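Thirty Summers of Not Sleeping Well

October 17, 2024

The owner of the Mitier guesthouse pours tea before she will answer anything, and she pours it slowly, so by the time we got to the subject of sleep I had already finished two cups and most of a plate of shortbread. She has spent her working life making up beds for other people, and for a good part of it she barely slept herself.

"I was the worst sleeper in the county," she told me, laughing. "I'd lie there listening to the pipes and thinking about breakfast. How many eggs, who was it that couldn't have milk, all of that."

Things began to change one August, when the place was full for 27 nights in a row and she was so worn out that she moved her own bed into the small back room, the one with no view at all. It was darker there and a good deal cooler, and she slept until 5 the first morning, which she still talks about the way other people talk about a vacation. She never moved back to the front.

After that she started fussing over the guest rooms too (her word, fussing). Heavier curtains went up. The clocks came out. She bought wool blankets from Amarasinghe, a little shop two streets over, and she will tell you at some length why one heavy blanket is a mistake and two light ones are a kindness.

"People run hot and then they run cold," she said. "Let them decide at three in the morning without having to wake up all the way."

I asked whether guests ever complain about the dark. Oh, they do, she said, mostly the first night, and then at breakfast on the second they've gone very quiet and are asking where she got the curtains.
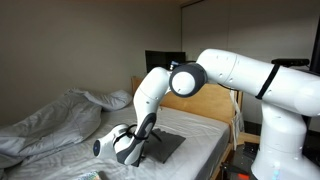
A bed in a dim room, the way she likes them.

Her own routine is plain enough. The lamps go down at 9, the phone stays in the kitchen, and she reads a few pages of something she has read before. "Never a new book," she said, quite firmly. "With a new book you want to know what happens!"

She filled my cup again and went off to see about the laundry.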